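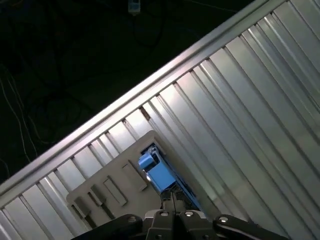
Elsie Cosgrove
Cell technician, Vikside demonstration hall

Ticket: Gripper stops short during open day run, Kuusk cell
Status: Open, workaround in place
Priority: Medium
Site: Skinavham
Month: November

Summary

During the open day the arm stopped with a force limit fault on the PC strip-down routine. The fault came up on 5 of 34 cycles, all of them on the drive bay step. The tray step, where the gripper closes over the lower end of the blue part, ran the whole day without a fault. Visitors from Falham were at the barrier for two of the stops. No injuries, no damage found to the arm.

Setup

Standard demo program, open tower presented side on, black two-finger gripper, wrist camera on. Tray on the ribbed metal surface as per the cell drawing. Speed limited to 25 per cent for public running. Force limit left at the workshop value.

Log

09:40 Warm-up, tray step only. No faults.

10:15 First group in. Full routine. Completed.

10:50 Force limit fault on approach to the drive bay. Reset from the pendant and backed out along the approach path. Restarted from step 1, completed.

11:20 Same fault, same step. Checked finger screws with the driver, all tight. Homed the gripper, opening matches the setting.

11:35 Vitalii Derkach asked for the wrist camera view to be kept up on the second monitor. At the drive bay the light-blue ribbon cable loops out from behind the right finger and curls away to the right. The thick black cable arches down towards the bay as well. Either could be loading the finger on the way in.

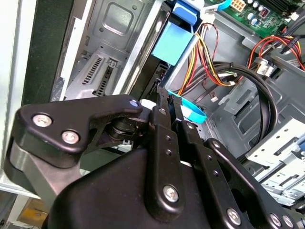
Afternoon session

13:10 Moved the approach point 16 mm further out and lowered the entry speed for that move only. Ran the step alone with the barrier closed. No fault.

13:30 Second group. Full routine completed.

14:25 Fault again, later in the move than before. Vitalii tied the ribbon cable back by hand with the arm in hold and the guard key out.

14:40 to 16:00 Remaining cycles with the cable tied. One further fault, at 15:20, cause not established. Force trace saved under the Kuusk folder.

Comments

V. Derkach: The taught path assumes the cables sit where they did when we taught it. Any tower that has been opened and closed a few times will be different. I would not raise the force limit with the public present.

E. Cosgrove: Agreed, limit unchanged. Tying the cable is acceptable for demos but it needs adding to the setup sheet. The 15:20 trace has a slow rise over the last part of the move, unlike the earlier ones, which are sharp. Please look at that one first.

Outstanding

Compare the 10:50 and 15:20 traces (Vitalii)
Add cable check to setup sheet (Elsie)
Re-teach drive bay approach with the cable untied, then run the step overnight at workshop speed
Reply to Falham, who asked for the cycle time of the full routine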